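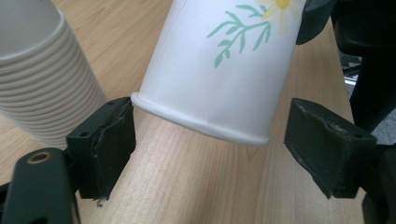 Callen Hospitality Services | Cups and Table Supplies Team

The Cups and Table Supplies Team is a department of Callen Hospitality Services. It provides paper cups to the meeting rooms, reception desks and shared kitchens of the offices served by the company, and it is responsible for how those cups are chosen, stored, stacked and set out.

The department was established as part of the general catering office and became a separate team when Callen took over the Rotholm contract. It is led by Subira Lukumay, Head of Table Supplies. Nassoro Temba manages purchasing, and Chepkoech Mwaipopo supervises the preparation room. The team has 13 members and serves 36 sites.

Our Cups

Two lines of paper cup are kept in regular supply. The plain white cup is used for water stations and staff kitchens. The floral cup, printed with flowers and sprigs of green leaves on a white ground, is used for receptions, open days and meetings with outside guests. Sites may order either line or both. Cups are issued in sleeves of 20, and a sleeve that has been opened is not returned to stock. 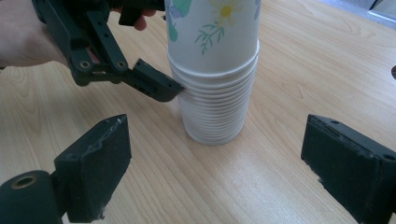

Can a site order fewer cups than a full sleeve?
Part sleeves are not issued. A site with a small event may ask the department for a prepared stack, which is made up to the number of guests expected and delivered on the morning of the event.

Stacking and Handling

Cups are nested by hand on a clean, clear table. Members of the team are asked to hold a cup by its side wall or base and to keep fingers away from the drinking rim. Each cup is lowered straight into the one beneath it - a cup pushed in at an angle will often jam, and the pair can be difficult to separate at the point of service. Any cup with a crushed rim or a creased wall is withdrawn. 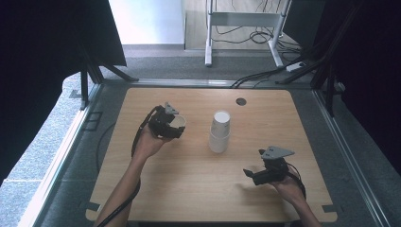 Stacks are kept low enough to stand without support. The department's limit for a serving table is 10 cups to a stack, and further stacks are placed beside the first as needed. Storage shelves are not subject to this limit.

New members of staff spend their first week in the preparation room with Ms. Mwaipopo, and then accompany a delivery round before being assigned sites of their own.

Ordering and Deliveries

Orders are placed through the Makori supply desk and should be received two working days before the cups are needed. Mwanahawa Lyimo coordinates the delivery rounds. 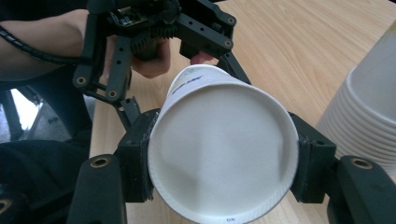
Requests for large functions are handled separately by Faraji Swai, who will confirm quantities with the site in writing. Changes made after confirmation cannot always be met - sites are encouraged to settle their guest numbers early.

Page last reviewed 9/26/24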